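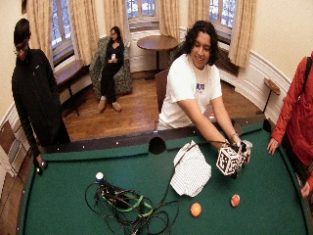
Ralano cue chalk and the Fadar two-piece cue: my review after one month

I play pool since I was a student, but I am not a strong player. I say this first so you know who is writing. In April I bought my first own cue, the Fadar two-piece, together with a box of Ralano chalk. Before that I always took a cue from the rack at the club, and the rack cues were bent or had a tip as flat as a coin.

What is in the package

The cue comes in two parts with a steel joint, in a soft case with one long pocket for the chalk and a cloth. There is a small paper with care instructions, printed in very small letters. The case is the weakest part of the purchase. The zip got stuck on the second day, and I had to rub it with a candle to make it run again. My friend Nour Sayegh has the same case and her zip is fine, so perhaps I was unlucky.

How it plays

The cue feels a little heavy at the back. For the first two evenings I hit nearly every ball too hard, and the white followed the others into the pocket more times than I want to write. After that my arm learned the weight. Slow shots along the rail became much easier for me than with the club cues, and I also find it simpler to stop the white ball where it stands. For the break I still borrow an old house cue, as I don't want to damage the tip.

The shaft is smooth, but in a warm room it becomes sticky. A dry cloth helps for perhaps two racks. Marwan Mansour, who plays in the same league as me, told me to use a glove. I tried his and I did not like it. It was too large, so maybe the test was not fair.

The tip

The tip that comes with the cue is hard. It keeps its shape well, and I have not needed to file it yet. If you like to put a lot of spin on the ball, you may want to change it for a softer one. The repair man in our town asks for 16 pounds, glue included.

The chalk

Ralano chalk is sold in boxes of twelve and I paid too much for it. It stays on the tip for four or five shots, which is good, but it leaves blue dust on my fingers and on the cloth of the table. Sawsan Awad keeps the tables at our club and she is not happy with me. She prefers a drier chalk and asked me to brush the felt in one direction after each evening. I do it now, it takes two minutes.

Price

The cue was 200 pounds. The same shop has a Drorkus cue for much less, and I held it in my hand for some time before deciding. The joint on that one made a small click when I hit a ball with it. It is possible that a beginner will not mind this.

Good points: straight shaft, quiet joint, a tip that lasts.

Bad points: the zip, sticky in warm weather, no spare tip in the case.

I give four stars to the cue and two to the chalk. If you play only a few times in a year, keep your money and arrive early to choose the best cue from the rack. I play two evenings each week and I am glad to have my own. When the chalk is finished I will try the green one that Sawsan uses and add a few lines to this page.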